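Target for the sim side of Brondden this month: 2000 pick-and-place examples. We have 300. Reinhold Ehlers calls this "momentum."

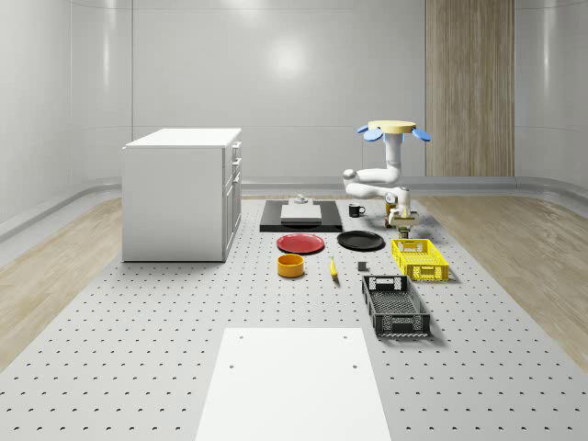
Banana, bowl, plates, crates. The usual tabletop.

2/ Every example gets a plain sentence to go with it. "Put the can on the plate." Easy, until you own a red plate and a black plate, and 116 of your sentences just say "the plate."
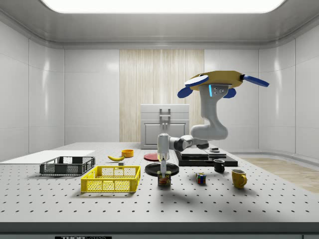 3/ House rules, as of February

Name the color. Name the object. No "thingy" – Eduard, I have read your labels.

4/ Failed grabs stay in, tagged as failed. I lost that argument and have since come around, quietly.

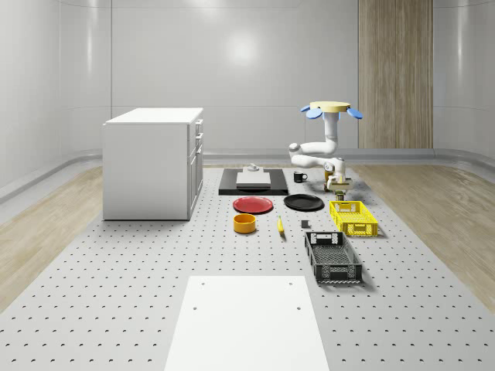

I still throw out the ones where the arm just hovers, though. A model that learns to hover will hover forever – I've worked with people like that.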